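3. Materials and Procedure

3.1 Drinks and solids

All runs used Drikari plain seltzer, bought in sealed plastic bottles from one shop and taken from a single batch. We chose plain seltzer over cola for two reasons. It contains no sugar, sweetener or coloring, so whatever foam forms is short-lived and the liquid level can be read soon after the solid goes in. It is also easier to clean up. Earlier classroom work on foaming drinks has mostly used cola and candy, and the results are hard to compare from one school to the next. Temperature, the age of the bottle and the way the candy is dropped all differ, and few reports give any of them.

Four solids were tested: coarse rock salt (Bitholm), table salt, white sugar and washed play sand. Sand does not dissolve, and it served as a check on how much of the gas release comes from the rough surface of the grains alone. The two salts are chemically close to each other but differ widely in grain size. Each solid was dried in a warm oven overnight and kept in a jar with a tight lid until use. Portions were weighed to 7 g into paper cups.

3.2 Storage and opening of bottles

Bottles stood upright in a refrigerator overnight. They were moved to the bench one at a time and opened slowly, with a quarter turn of the cap and a pause, then the rest of the turn. In the pilot runs we found that a bottle carried by the neck and set down hard lost far more gas on opening than one carried level, so from then on bottles were moved in a padded tray. A bottle that foamed on opening was thrown out and replaced. The temperature of the drink was read with a glass thermometer right after pouring.

3.3 Measuring gas loss

Gas loss was measured by weight. A 1000 mL measuring cylinder was placed on a Manalo bench scale and 200 mL of seltzer was poured down its inner wall with the cylinder tilted. The cylinder was then stood upright, the paper cup was set beside it on the pan, and the starting weight was written down. The solid was tipped in all at once and the empty cup was put back on the pan. Any drop in weight after that point is gas that has left the liquid, plus a small amount of water carried off as spray. The tall cylinder kept spray low. A ring of dry filter paper laid across the top in six of the pilot runs picked up too little water to register on the scale.

Weight was read every ten seconds for the first two minutes and once a minute after that until 15 minutes had passed. Foam height was read by eye against the marks on the cylinder at its highest point. This reading is less certain than the weight. With table salt the foam rose and fell so quickly that two readers often disagreed, and in those cases we kept the mean.

3.4 Order of runs

There were 40 runs in all, eight for each solid and eight with nothing added. The order was drawn by lot before the first bottle was opened. Runs were made in October in the teaching laboratory at Trestness, with the windows shut and the heating off. The cylinder was washed with hot water, rinsed twice and left to drain between runs. No soap was used at any stage - traces of soap change the way bubbles form on glass, and we could not be sure of rinsing it all away.

Two runs were dropped. In one the cup slipped and part of the solid landed on the scale pan. In the other the weight drifted upward over the last five minutes, which we put down to a wet patch under the cylinder drying on one side and disturbing its seat. Both were repeated at the end of the series with bottles from the same batch.

Figure 2. Robot arm with a black two-fingered gripper over a white table. Computer rendering.

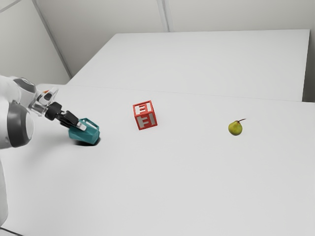 3.5 Treatment of the readings

For each run the weight loss was divided by the starting weight of the liquid. The mean loss in the runs with nothing added was then subtracted, time point by time point, to allow for gas that escapes from an open cylinder anyway. The values given in Section 4 are means over the eight runs for each solid, with the full range shown alongside. We did not fit a curve to the first 20 seconds. The scale takes a moment to settle after the solid is tipped in, and the first reading in particular should be treated with care.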